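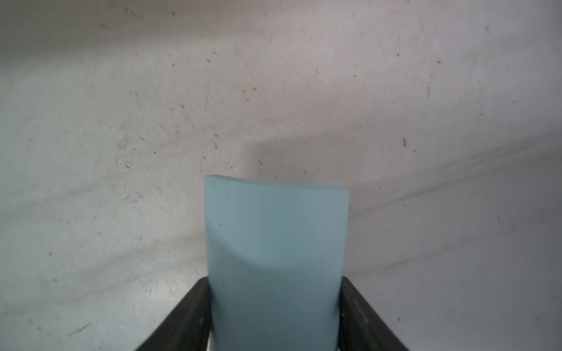
A plain block is the oldest toy in most houses, and usually the one that has been there longest. It outlives the puzzle with the missing corner and the truck with three wheels. It goes from one child to the next in a tub or an ice cream container, and at some point it ends up on a high shelf in the laundry, where it waits for a cousin or a grandchild.

Ours came down off that shelf in May. I had promised them to a neighbour's toddler and thought I would give them a wipe first. I ended up spending most of a month with them, reading about paint, ringing people who make blocks for a living, and visiting the workshop at Darkau where a small firm called Katiyar turns out painted sets from a tin shed behind a produce store.

Blocks come in two broad families. There are unit blocks, which are left bare and cut so that every piece is a half, a double or a quadruple of some other piece. Kindergartens favour these. Then there are coloured blocks, which tend to be smaller, come in fewer shapes and are sold to families. The coloured ones are what people picture when they hear the word, and they are the ones that show their age, as paint wears well before timber does.

The workshop at Darkau makes only the second kind. A full Katiyar set has 448 pieces and goes mostly to libraries and playgroups, who can store it. The household set is a good deal smaller and fits in a calico bag. The shapes are the same in both: cubes, bricks, long planks, a few arches and a triangular piece the staff call the roof. There was a cylinder once. It rolled under too many couches and people wrote in asking for spares, so it was dropped.

The timber is hoop pine for the most part, bought dry and left in the shed for another few weeks before anyone cuts it. Each length is planed, docked and sanded. The edges are eased by hand on a belt, which takes longer than everything else put together. A sharp edge will chip the first time the block hits a floor. A heavily rounded edge won't chip, but the block won't stack well either, as there is less flat face to sit on. The firm has settled on an amount of rounding that you can feel with a thumb and barely see from across a room.

Paint is where the arguments start. For years the sets came in the usual strong red, yellow, green and blue. Then the orders began to shift. Parents wanted quieter colours, dusty blues and clay pinks and a green like the underside of a gum leaf, and the workshop brought out a second range to suit. Last year it sold 1116 sets across both, and the soft colours were ahead by a good margin.

I asked whether children cared. The answer from the bench was that they did not seem to, on the whole, but that the adults who tidy up cared a great deal.

Pale blue turns out to be a difficult colour to get right on a block. It changes with whatever light is going. In a north-facing room it can look nearly grey by late afternoon, and under a warm lamp it leans green. Two faces of the same piece can look like two different tins of paint. Customers sometimes send a photo to ask if they have been given odd blocks, and the advice that goes back is to put them side by side on a windowsill in the morning and look again. It is also a colour that shows every small mark. Red hides pencil. Pale blue hides nothing.

The paint itself is water-based and goes on in thin coats, sprayed, with a light sand between. Thick paint looks better on the shop shelf but it comes away in flakes, and flakes end up in mouths. Thin paint wears back slowly at the corners until the timber shows through. That sort of wear is harmless, and plenty of people like the look of it.

From Darkau I went up the road to Susness, where the toy library has been lending blocks out of the old scout hall since before I had children. They keep 362 pieces in circulation, from all sorts of makers, sorted by size and not by colour. Colour sorting was tried and given up. A family would borrow the blues and be back in a week wanting the rest.

Everything that comes back is checked on a long table near the door. The table has its own history by now, with a surface that has been rubbed and scratched by decades of tubs being dragged over it. Each block gets turned over once in the hand. What they are looking for is simple enough: a split along the grain, a corner that has lifted, any paint that moves when you press a fingernail under it. Anything with a split goes in the bin. Anything that is only grubby goes in the wash tray.

Washing is the part most people get wrong, and I had been getting it wrong for years. I used to tip ours into the laundry trough with a squirt of detergent and leave them there while I did something else. Painted timber should not be soaked. Water gets in through the end grain, the wood swells, and the paint lets go along the edges a week or two later. By then nobody connects it with the bath.

The library's method is a cloth wrung out in warm water with a drop of dish soap in it, one wipe per face, then a second cloth with plain water. The blocks are stood on end on a towel, with a finger's width between them, and left overnight. They don't go in the sun or near a heater. For crayon, a little bicarb on a damp cloth will usually shift it. Texta is harder. Some of it will come off and some will be there for good.

Old sets need more care than new ones. If you have painted blocks and no idea when they were made, the safe course is to have the paint tested for lead before handing them over, or else keep them as ornaments. Sanding them back at home to find out is the worst thing you can do, because the dust is the danger. Hardware stores sell test swabs, though a lab will give you a firmer answer. Ours turned out to be fine. I was glad I asked before that toddler had them.

Storage matters less than I expected. A tub with a lid will keep the silverfish out but it also holds damp, so a packet of silica gel is worth throwing in if you live on the coast. A bag breathes, but the blocks knock against each other every time it is moved. Open shelves are best for use and worst for dust. The workshop sends its own sets out in a shallow tray with a sliding lid, on the theory that a child who can see the pieces will put them back. I have no evidence for this from my own house.

The other question people ask is how many a child needs. The playgroup coordinators I spoke to at Susness all gave much the same reply, that fewer is fine for a long time. A child under two will do a lot with three blocks. They will bang two together, hold one in each fist and try to pick up the last without letting go of either. Stacking comes later, and bridges later again - a bridge needs two uprights the same height and something to go across, and working that out can take up an entire wet winter. It is only when there are brothers or sisters or visitors on the floor that you really need a large set, and then there is no such thing as enough.

Prices are another matter. A handmade household set costs more than a decent pair of kids' shoes, and a big set costs more than most families would think of spending on one toy. Second-hand is the sensible way in. Skakska, the swap group that runs out of the Darkau showgrounds, usually has a few bags going, often mixed, often with a domino or a chess pawn in the bottom. The mixed bags are cheaper and the sizes won't match. I would pass on any where the bricks are different thicknesses, as towers made from them lean and small builders get cross.

I cleaned ours over two evenings at the kitchen table. Most came up well. A couple of the bricks had gone soft at one end from my years of soaking, and I kept those back. The rest went next door in a pillowcase, with a note about the wringing-out of cloths that I suspect has gone straight in the recycling.

The high shelf in the laundry now has paint tins on it.

Related
Toy libraries: how to start one in a small town
Bicarb, vinegar and what they will not clean
A day at the Darkau showgrounds swap
Hoop pine: a timber worth knowing
Five ways to mend a wooden truck
What to do with the good tea set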